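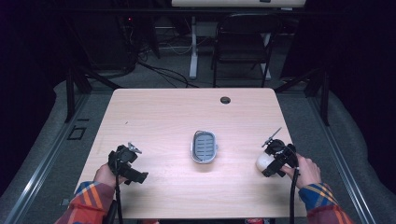 Kusosum has opened orders for the Dravus, a wall clock that tells the time with a single slotted disc. The disc makes one turn every 12 hours, and the number for the current hour shows through the openings while the rest stay hidden behind it. Designer Elsa Holmgren says the idea came from everyday plastic goods, the sort of small oval basket with a white rim and a gray slotted floor that ends up on a pale wood-grain table. The clock borrows those two colors – white for the rim, gray for the disc – and has no second hand.

The case is molded at the Nisstead plant and measures 9 inches across. Kusosum plans a first run of 3,000, and 1,606 of those are already spoken for by shops. Shipping starts in April.

A desk version called the Matić is also in the works. Product manager Tamara Kravets said it will use the same movement with a smaller disc and a folding stand. The company has not set a price for it yet.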